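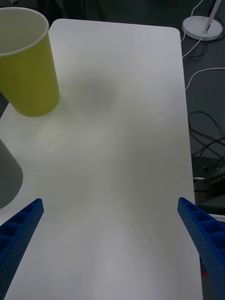 Veres Workroom: Furniture and Fittings Gallery

The gallery covers the shared workroom on the ground floor at Veres and the store next to it. It is a record of what is in use, with notes on condition, cleaning and where things belong. Captions are by Tomás Quintela, with corrections from Carolina Veloso. Last revised March 2023.

Entries are grouped by area. Codes at the end of a caption match the labels on the underside of each piece or on the shelf edge. Select a caption to open the larger view.

Tables

White table, rounded corners, matte top. Yellow-green paper cup with a white rolled rim standing on it. Dark gray floor beyond the right edge, with a white stand base, a white cable and loose black cables. Code T1.

T1, notes on the top. The matte finish hides fine scratches well and hides pencil marks badly. Clean with a damp cloth and a drop of dish soap, then a dry cloth. Scouring pads leave shiny patches that do not come out.

T1, corners. The rounded corners are one reason this table was kept when the older square one was moved out. People pass on both sides to reach the store, and the square corners caught on coat pockets and bags.

T2, folding table, closed. Stored upright between the door and the first shelf. The latch is on the long side and has to face the wall, or the legs drop when the table is lifted.

T2, open. Set up for sorting days and for anything involving glue or paint. It is slightly lower than T1, so the two do not make a level surface when pushed together. A strip of felt under the feet of T2 takes up part of the difference.

T2, hinge detail. The left hinge was replaced in November. The replacement screw heads are a different shape from the originals and need the small cross driver from drawer C.

Cups and Table Supplies

Paper cups, shelf view. Supplied by Hellitz in cartons of 500, mixed colors. One open carton is kept at waist height and the sealed cartons go on the floor level of the store. Code S4.

Paper cups, sleeve opened at one end. Tear the sleeve at the rim end only. Cups pulled from the base end tend to bring two or three neighbors along, and the rims get bent. Bent rims do not stack properly afterward and the sleeve has to be thrown out early.

Cup stack, side view. Maximum stack on an open table is 16. Taller stacks lean when the door closes.

Cups with contents. Paper cups are also used in the workroom for holding screws, clips and brushes. Any cup used that way gets a pencil cross on its base and goes in the bin at the end of the day. It does not go back in the sleeve.

Tray, dark. Used to carry cups and plates from the kitchen. The raised edge is chipped at one short end, and the chip has been sanded. Code S6.

Cloths, folded. Light ones for tabletops, striped ones for floors. They are washed separately. Catarina Torres changed the folding from quarters to thirds so that the stack fits the Vurkik basket without being pressed down.

Stands and Poles

Stand, round base. The base needs a clear patch of floor wider than itself on every side. Do not rest it on a cable, a mat edge or the ridge by the door. Code P1.

Stand, collar detail. Turn the collar a quarter turn to release, raise or lower, then a quarter turn back. More than that strips the thread. One collar was lost this way and the spare is on order from Claltia.

Stand, packed for storage. The pole comes off first. Bases are stacked with a sheet of card between them — the undersides are rough and will mark whatever is beneath. Poles go in the tall rack, thick end down.

Coat stand, by the entrance. Five hooks, one loose. The loose hook turns under the weight of a wet coat but holds a scarf or a hat. Code P3.

Cables and Floor

Floor, table side. Dark gray throughout. Dust and paper scraps show clearly, so it is swept after each session and mopped on Fridays. White cables are easy to see against it. Black ones are not, and should be routed along the wall or under the table where possible.

Cable, coiled. Loops should be the width of a dinner plate, no tighter. Finish with a hook-and-loop tie near the plug. Tape leaves residue and has been removed from the drawer.

Cable hooks, wall side. Long cables on the upper row, short on the lower. Anything with a damaged jacket goes on the red peg at the end and is not used until it has been looked at by Sérgio Carvalho.

Cable cover, rubber, ramp profile. For the gap between the wall outlet and T1. It lies flat if it has been kept flat. When rolled, it needs an hour on a warm floor before the ends stop lifting.

Sockets, window wall. Two double outlets. The left one is shared with the kitchen circuit, so the kettle and the heater should not run from it together.

Store

Shelf bay A. Paper goods, cloths, bags. Heaviest items at the bottom, cartons with their labels facing out. The bay is fixed to the wall at the top and must be unscrewed before it can be moved.

Shelf bay B. Tools, tape, fixings. The clear boxes came from the old store and have lids in two sizes that look alike. The smaller lid pops off if the box is carried by it. Lizeth Restrepo has marked the smaller lids with a green dot.

Drawer unit, front. Drawers run A to F from the top. Drawer E sticks in damp weather. Rubbing a candle end along the runners helps for a few weeks.

Drawer C, open. Drivers, keys, spare feet for the tables. The foam insert has been cut to shape and an empty slot means something is out. At the time of revision the long hex key was missing.

Step stool, two treads. Lives under bay B. The upper tread has a worn grip strip and a new one is in drawer D — same width, longer, so it has to be trimmed. Code F2.

Condition Summary

T1: good. No repairs due.
T2: fair. Hinge replaced, felt strip needs renewing.
P1: good. Spare collar outstanding.
P3: fair. One hook to refit.
S6: fair. Keep in use.
F2: fair. Replace grip strip before next check.

Corrections

Send corrections to Carolina Veloso with the code of the piece and the wording you want changed. Pieces that have been moved out of the workroom are taken off the page at the next revision, and their codes are not reused. The square table, formerly T3, is now in the upstairs hall and has been added to the gallery for that floor.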